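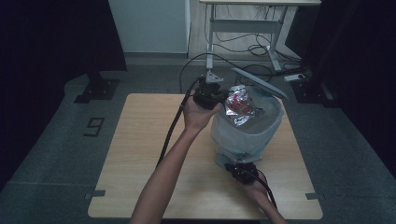 Table 9, snack bag in the bin, lid up. Two hands, two grippers.

Clerkville, March 2018

Quick write-up while I still have my notes, which are mostly on the back of the parking stub. Open day at Flallutel, out past the ring road, in the old Estetti building (the Estetti sign is still up over the loading dock, which is how I drove past it twice). Doors at ten. Got there late. Coffee already gone.

Why I went: my sister runs the floor of a small packing shop and keeps asking me when she can buy a machine that tidies up at the end of the shift. Sweep, wipe, empty the bins, pick up whatever people drop. Told her I'd go and ask.

Short answer, not this year. Longer answer below.

We were 45 on the list, split up at the door by sticker color. My group had Agnes Brekke, who looks after the chores side of things there. Talks fast, doesn't sell. First thing she told us was that the word "robot" on the flyer was going to disappoint some of us before lunch. Fair enough.

What they are working on is a list of chores. It's printed out and taped to the wall by the stairs, 113 lines, house stuff and shop stuff all mixed together. Fold a towel. Put a lid on a jar. Sort screws. Trash in bin. Brekke says 14 of those they would let a machine do with people watching, and only 2 with the door shut and everyone gone home. I asked which two. Moving an empty tote from one shelf to another, and pressing a button. Got a laugh, but she meant it.

Trash in bin was the one I stayed longest at. Person works the two grippers by hand, cables running off them, and the job is just bin, lid, bag, crumpled snack wrapper. A four year old can do it. But think about the parts. A lid that has to be open. A liner that's thin and see-through. A wrapper with no fixed shape at all, you squash it and it's a different object. And shiny, so it looks different from every side. Brekke said foil is worse than glass for them some days. Somebody in our group said why not use a suction cup, and she said try it on a crumpled chip bag and let me know.

They let visitors have a go. I was bad at it. You get no feeling in your finger tips and you close too early, or you push the thing away across the table. Third try I got it. The man after me got it first time, very annoying.

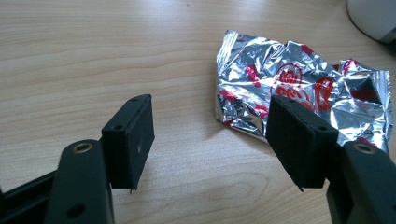
Gripper open, wrapper just past the right-hand pad. I closed too early from about this far out.

Asked about the pads becuase I'd want to know what I was paying to replace. They wear, she said, the edges go first. No price given. She also said the pads matter more than most visitors think, and that they've spent more time on those than on the motors. Noted for my sister, who has the same fight about gloves.

Then the shop floor half, other end of the building. Less to say. A cart from Arancibia that follows a painted line and stops when you stand in front of it. It does stop, I stood in front of it. Good for moving boxes from A to B, and if all your boxes go from A to B then you could use one now. Hers don't. Hers go wherever there's room.

Also a wiping demo, flat counter, blue cloth. Fine on the middle, missed both corners. They ran it again after somebody put a mug down and it wiped around the mug with a big dry ring left over. Better than pushing it off I guess.

Questions at the end, from memory:

Could it do dishes? Plastic cups yes, sometimes. Pans no.

How long for the bin thing to work on its own in a normal kitchen? She wouldn't give a year. Said each kitchen has a different bin and that's most of the trouble. Pedal bins, swing lids, bag under the sink on a hook.

Would it cost jobs? Long answer, didn't get it all down. Gist was that no one she's talked to has a person whose whole job is picking up wrappers, it's five minutes tacked on to somebody's day, and five minutes is hard to sell a machine against.

That last one is what I'm taking back to my sister. Her end of shift cleanup is maybe twenty minutes over three people. Nothing I saw on Saturday would do half of it, and the half it could do would need someone standing by.

Practical stuff if you go to the next one, which is in September: park on the street, the lot is tiny. Wear layers, the back hall is cold. Sign up at the door for the hands-on part first thing, the sheet fills up. Lunch is a sandwich truck, cash only, egg one is ok.

Will add the handout if I find were I put it.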